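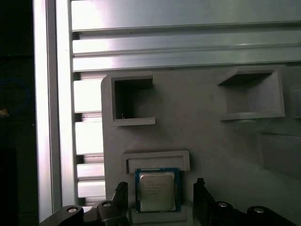 The Sosus project set out to determine whether a two-finger gripper could remove a desktop processor from a fixture and place it in a second holder using only a camera mounted at the wrist. Earlier student work in the laboratory relied on a fixed overhead camera, which lost sight of the part whenever the arm moved above it. From the wrist, the processor remains in view between the two black fingers during the approach, but its silver heat spreader acts much like a mirror, and the aluminum rails behind the gray panel produce glare of their own. The central question of this report is how much these reflections affect the final alignment of the gripper.

Method

Two methods of locating the part were compared. The first, referred to as the edge method, searches the wrist image for the outer border of the processor and computes its center and angle. The second, the ledge method, ignores the processor and locates the matte holder instead, using the known offset between holder and part. Both methods were written by the student team and ran on the same arm, with the same grip force and approach speed.

Each method was tested in 60 trials. Of these, 40 were performed under the regular room lighting and the remainder with a desk lamp directed at the fixture from the left. The starting position of the wrist was shifted by a random amount before each trial. A trial was counted as a success if the processor was lifted clear of its holder and seated in the second one without a repeated grasp.

Results

Under regular lighting the two methods performed almost equally well. With the lamp on, the edge method became unreliable. In most of its failed trials the software mistook the boundary of a bright reflection for the edge of the part, and the fingers closed off center by about 4 mm. The ledge method failed in only two of the lamp trials, both after large shifts in the starting position.

The ledge method has a clear limit. It assumes that the processor is fully seated, and a part resting at a slight tilt would not be detected. This condition was not tested.

Discussion

The team recommends the ledge method for the current fixture - with a short check of the processor edge added before the fingers close. A trial version of this check has been written but has not been run on the arm. Further tests are planned for January and will include tilted parts and a second lamp position.

The project was supervised by Sandra Pilkington. The trial records and source code have been placed in the laboratory archive under the project name.

Submitted 12/28/25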